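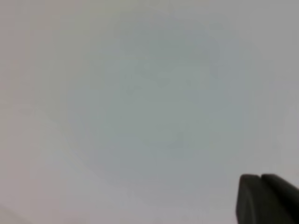
Page last changed: 9 July 2022

How Do You Save Up for a Robot?

Robots cost money, and so does everything that goes with them! Before a school or a workshop gets one, somebody has to sit down with a pencil and make a plan called a budget. A budget is a list of what you need and what each thing costs.

The robot club in Wuladthorpe wanted an arm that could pick things up. Irén Vass, who runs the club, asked everyone to write down what they thought they would have to buy. Almost all the lists said "robot arm" and then stopped. But an arm needs a hand! The hand is called a gripper, and many grippers have fingers that squeeze together. Some robots also carry a small camera near the gripper, so they can look closely at what is in front of them.

Here is what the club's list looked like after a second try:

A used Testero arm: $297
A gripper with two spare finger tips: $168
A small camera: $60
Cables and screws: $20

Can you add it up? It comes to $545 - nearly twice the price of the arm alone!

Spare parts are easy to forget. Finger tips rub against things all day long, so they wear down like the eraser on your pencil. Jolán Mészáros from the Vörös repair shop in Plestolthorpe told the club to put some money away every month for new ones.

The club plans to buy the arm first and the camera in December. Buying a bit at a time is fine, as long as you check that the parts fit together.

Try it yourself! Pick a job for a robot, like sorting socks or watering plants. What would you put on your list?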